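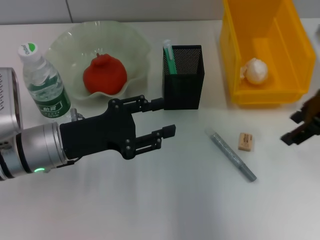 Almacenamiento de agua embotellada: resultados del control y cambios en el procedimiento

El 3 de diciembre entra en vigor la segunda revisión del procedimiento de recepción y almacenamiento de agua en envase de PET. Afecta a los almacenes de Bisurham y Skeker y a todas las salas con consumo propio. El texto completo está disponible en la intranet, en el apartado de suministros.

La revisión recoge los resultados del último control interno, en el que se examinaron 224 botellas tomadas de distintas alturas de palé. En 21 de ellas se registró alguna incidencia: deformación del hombro, etiqueta desplazada o fecha de consumo preferente ilegible. No se detectaron fugas en el cierre. El laboratorio Vokon analizó además una submuestra de los envases deformados y no encontró diferencias en pH ni en conductividad respecto a los envases de referencia.

La deformación se concentra en las capas inferiores de los palés remontados. El PET de pared fina soporta bien la carga vertical mientras el envase está lleno y cerrado, pero pierde rigidez con la temperatura, y en Skeker los palés estaban junto al muro que recibe sol por la tarde. El proveedor, Petrenko, suministra ahora en lotes de 2000 unidades con plancha intermedia de cartón – la anterior configuración carecía de ella – y ha confirmado por escrito que no admite remonte.

Condiciones de almacenamiento

La temperatura del local no superará los 25 °C. El registro se hará con sonda fija, a la altura de la segunda capa, y se conservará junto al albarán de entrada. Los envases no recibirán luz solar directa ni compartirán local con disolventes, pinturas o productos de limpieza. El PET es permeable en cierto grado a los compuestos orgánicos volátiles, y un envase íntegro puede adquirir olor tras varias semanas de exposición.

La distancia mínima a la pared pasa a ser de 10 cm. La rotación se hará por fecha de consumo preferente y no por fecha de entrada.

Posición del envase

Varias salas han preguntado si las botellas sueltas pueden guardarse tumbadas. El procedimiento lo permite en nevera y en cajón, siempre que el tapón conserve el precinto. Una vez abiertas se mantendrán en vertical: el par de cierre manual es inferior al de la línea de envasado y no garantiza la estanqueidad con el líquido en contacto con la junta.
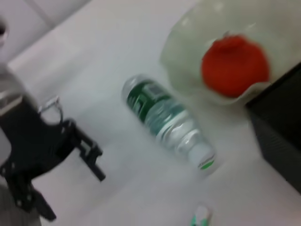 Botella de plástico transparente en posición horizontal.

En estantería abierta la posición horizontal queda excluida, salvo que haya tope frontal.

Retirada de envases vacíos

Se depositarán con el tapón puesto y comprimidos en sentido longitudinal. No es necesario retirar la etiqueta; la planta de tratamiento la separa por flotación. Los contenedores de Skeker se vaciarán 2 veces por semana a partir de enero.

Las incidencias se comunicarán a Melaniia Dovhaniuk, de Suministros, con indicación del número de lote y la posición en el palé. El formulario anterior deja de ser válido.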